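7 min read

4. What goes in the holder, and what comes out

4.1 Pairs that don't stay pairs

I went into this part of the study expecting to write about cleaning. I had a whole set of questions ready on rinsing and towels and how often people scrub out the bottom of the holder, and I did get to ask them, but what people wanted to talk about was matching. In 16 kitchens in the Skeviletti apartments I asked the same opening question ("Where do your chopsticks live?") and by the time the kettle was on we were usually talking about the ones that had lost their partner.

Some background on how chopsticks arrive in a home, as people told it to me. A set comes as a gift, or with a new apartment, or from a shop trip where somebody needed bowls and came home with chopsticks too. These tend to be dark and a bit heavier. Then there is the everyday bundle, cheap and pale, bought to be used up. Then there are the strays - left behind by a cousin, brought home in a lunch bag, picked up at a street fair in August and never quite given a place. I started calling these three groups "the set," "the bundle," and "the strays" in my notes, and since the households took to the words right away I've kept them here.

Of the three, the set is the one people say they keep together. Most of them don't. They told me so themselves, often while pulling one out to show me and finding that its partner was somewhere else. One woman on the second floor went through her drawer, her dish rack and her son's school bag before we gave up and drank the tea. She wasn't upset about it. Her rule was that two sticks make a pair if they're the same length, and color is for guests.

That rule came up again and again in slightly different forms, and I think it deserves more attention than I gave it in the pilot. People sort by length first because length is what you feel in the hand. After that comes weight. Color and pattern come a long way behind, unless there's company. My co-worker on the Ravamus project, Sunee Sangkhawat, read through the interview notes separately and landed on the same order, though she would put the shape of the tip ahead of weight. We argued over this for most of a Wednesday and I still think she is giving too much credit to the noodle eaters.

4.2 Drawer or holder

Households kept their chopsticks lying down in a drawer, standing up in some sort of holder, or both. "Both" was by far the most common answer, and it took me a while to see how the two places worked together. The holder is for what's in use this week. The drawer is for everything else. Sticks go from the drawer to the holder when there are more people at dinner than usual, and after that they mostly just stay in the holder, so it fills up. When it gets too full to push another one in, somebody takes a handful and puts it back in the drawer, and nobody checks which ones.

I think this is where the mixing happens. Meals use chopsticks in pairs, and washing up breaks the pairs, but washing up alone wouldn't do much harm if the whole lot came back together each night. It's the handful that does it. A handful has no reason to contain both halves of anything. In the kitchen diaries (we collected almost 133 usable entries before people got tired of them, and I don't blame them) the handful gets mentioned in passing, usually with a line like "cleared out the chopstick thing," and then a day or so later there's a complaint about a missing partner. Nobody writing the diary connected the two. I didn't either on the first read!

A few people had a fix. Rubber bands were popular for a while in the Morkis wing and then fell out of favor, as it's a nuisance to take one off when the rice is already on the table. One retired couple kept 2 holders, hers and his, and this worked perfectly until their daughter moved back in. And a man who had worked in restaurants told me the only cure was to own a single kind and throw out the rest. He's right, of course. He also admitted that he had not done it, and showed me a carved stray he'd been keeping for years with no intention of ever eating with it.

4.3 The holder itself

People had opinions about holders too, and stronger ones than I expected. They want it tall, so that nothing tips out. They want it open at the sides so air gets in. They do not want it so tall that the short sticks vanish inside, and that last wish fights with the first one. Short chopsticks, the children's sizes mainly, were the thing most often described as "lost" when they were sitting at the bottom of the holder the whole time. I found a few that way myself, just by tipping the holder over and giving it a shake (with permission).

Plastic was the usual material, and people were practical about it. It's light, it can go in the sink with everything else, and if it cracks you buy another. The ceramic ones got more compliments and less use. A ceramic jar with no openings in it was, in several homes, full of pens.

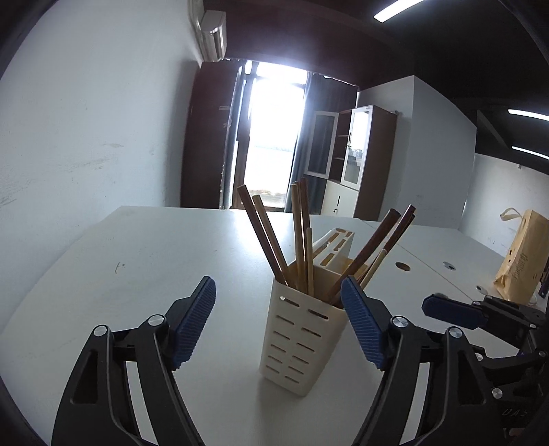 A mixed holder is easy to misread as a neglected one, and I want to argue against that reading before moving on to the washing-up data. The people I interviewed could usually pull out a usable pair without much fuss, going by height and feel, and they only slowed down when I asked them for a matching one. Figure 1 gives a fair idea of the kind of mix I mean: dark brown, reddish and pale sticks share one cream plastic holder, some leaning outward and some nearly upright, with a couple of short pale ones in among the taller ones. The narrow slots down the front are the sort of side openings that people asked for in 4.3. If you go by color, choosing from a group like that takes some thought. If you go by the Skeviletti rule, you reach for two that stick up to a similar height, check them against each other on the table, and sit down to eat. The coding sheet I used in the pilot scored any mixed holder as "unsorted," and for the main round I replaced that with separate scores for length, weight and color. The Aliyu households, which had looked the messiest under the old sheet, moved up quite a bit under the new one, and almost all of that came from length.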